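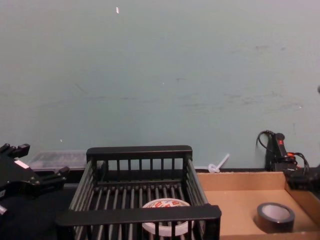 The black basket, on duty at the work table.

I have owned enough storage products to distrust all of them. Every couple of years somebody decides that a household's problems come down to not having the right container, and for a while in January that somebody was me. I bought a clear bin with a lid. I read a long article about zones. The scissors still went missing.

So when Llinos told me to put a dish rack on the work table, I didn't take it very seriously. A dish rack is for dishes. Her argument was that you can see through the sides, the dust drops straight out of the bottom and you don't have to open anything. Fine. I had one already, black wire, kicked out of the kitchen because it took up half the counter – so the experiment cost me nothing, and that's about the level of faith I had in it.

Five months later it's still there, with a roll of white tape in it. I will admit the tape is easier to find. I used to keep it in a drawer and buy a new roll whenever I couldn't face the drawer.

I'm less convinced by the rest. Pencils slide between the rods if they land the wrong way. Screws are hopeless. Anything smaller than a matchbox needs a second container, and now you have a container for your container, and the people who sell these things have won again. The clear plastic one sits against the wall beside it and I don't love that either. It's see-through in the sense that I can tell there's a table behind it.

The wall could do with a wash, or more likely paint. I've been looking at those scuffs for a long time. Cosimo says a melamine sponge will take them off and I say it will take the blue-green off with them. We haven't tested it.

Llinos wants me to get a second rack for the shelf by the door. I've told her I'll think about it.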